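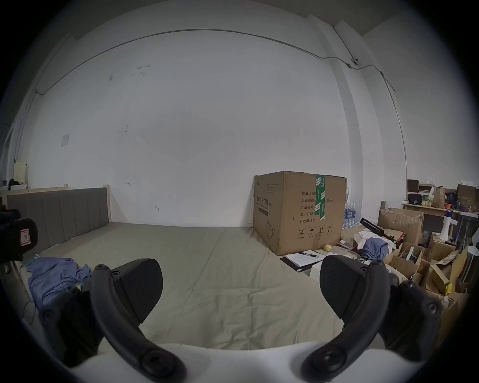 Plotadlow – second progress report to the Loltier Fund
June 2019

Dear all,

We have a film! It is long, the sound is rough and two scenes are still missing, but on the last evening of the edit block we sat down and watched Plotadlow from start to finish for the first time, and it works as a story. I came out of the room grinning.

Shooting

The main shoot finished on schedule after 42 days. The harbour scenes took longer than planned and we dropped the night market sequence to make up the time. I was sorry to see it go, but the script reads better without it and the money went into two extra days with the full cast at the ferry house. The two missing scenes are both short and both need bare trees, so they will be shot in November with a small crew. They were always in the budget as a separate line and that line has not been touched.

Cast

Tetsuya Kikuchi has been a joy from the first reading. This is his first lead part after a long run of supporting roles, and he learned all the ferry work himself – ropes, engine checks, the lot – so we only needed the double for the jump. His long scene with the sister, which I worried about in my last report, was done in three takes and we are using the second. He has also agreed to come to the first screenings and talk to audiences afterwards.

Editing and music

We had 13 weeks of editing in the plan and have used nine. The present cut runs well over two hours and I would like to lose a quarter of an hour, most of it from the first half, where the brother takes far too long to arrive. Four of the songs are recorded. The fifth has a tune I can't stop humming and no words yet. Colour work starts once the cut is locked, and Kavus have kept their sound stage free for the final mix.

Money

We have spent 65 per cent of the grant. Boat hire went over, catering and travel came in under, and the two very nearly cancel out. The full sheet is attached, with the changes from the first budget marked in the last column. We are not asking for anything extra. I would like your approval to move what is left of the set building line into subtitles, as we now want three languages instead of one.

Release

Iyer have seen half an hour of footage and want to show the film in 13 cinemas, starting in the coastal towns. Nothing is signed. They have asked for a trailer first, and we are cutting one now with the storm scene at its heart – it looks wonderful on a big screen.

You are very welcome to come and see the current cut. Please let the office know which of you would like to, and whether you mind watching it with the missing scenes as title cards. My next report will follow the winter shoot.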